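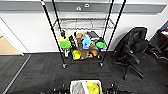

Alcides Arango
Contributing editor, household and storage entries

Wire shelving

Wire shelving is a type of open storage made from steel rods welded into a grid and finished with chrome, zinc, epoxy or a plastic coating. It is sold as fixed wall shelves, as freestanding units on four posts, and as carts on casters. It is common in restaurant kitchens, hospitals, stockrooms and garages, and it has moved into homes, where it is often praised beyond what the evidence supports.

Construction

A typical shelf has a heavier outer rim, a set of thin parallel wires that form the surface, and thicker cross members underneath. Freestanding units commonly use grooved posts. A tapered plastic sleeve snaps onto the groove and the shelf corner slides down over it, so that weight on the shelf tightens the joint. The system needs no tools to put together, although makers who call it easy to take apart have probably not tried to free a corner that has carried canned goods for a few years. A rubber mallet is usually needed.

Load ratings

Ratings are the least reliable part of most product listings. The figure printed on a carton generally assumes a load spread evenly over the whole shelf, with the unit standing level on leveling feet. Put the same unit on casters and the total is limited by the wheels, often to a fraction of the number in large type. A Brukero catalog gave one rating for its posts and another, much lower, for the same unit as a cart, with the second in a footnote. Skutoreo listed a single figure and did not say which setup it applied to.

A stockroom trial at Pluddale loaded 26 carts from several sellers to their stated limits and left them for 40 days. Three had visibly bowed shelves at the end. The trial is sometimes quoted as proof that the ratings can be trusted, but it did not move the carts during the test, and rolling over door sills is where casters and stems tend to fail.

Hygiene claims

Open wire lets air move around stored goods and does not hold puddles. From this, sellers often conclude that it is cleaner than solid shelving. The claim is only partly sound. Spills fall through to whatever is stored below, and grease and dust collect at the welds, where a cloth does not reach well. For this reason many kitchens put a solid shelf at the bottom, or line the wire with plastic sheets, which gives up much of the airflow that was the selling point.

Corrosion

Chrome plating is suited to dry rooms. In walk-in coolers and damp basements it pits and then rusts, usually starting at the cut ends of the wires. Epoxy coatings last longer in wet conditions until they are scratched. The phrase "rust resistant" has no fixed meaning in retail listings and should be read with care.

History

The origin of the modern design is often credited to one inventor or another in trade literature, with little agreement among the accounts. Bent-wire baskets and racks were in use well before the post-and-sleeve system, and several of the features now described as breakthroughs appear to be small changes to older goods.

See also: Pallet rack; Utility cart; Pantry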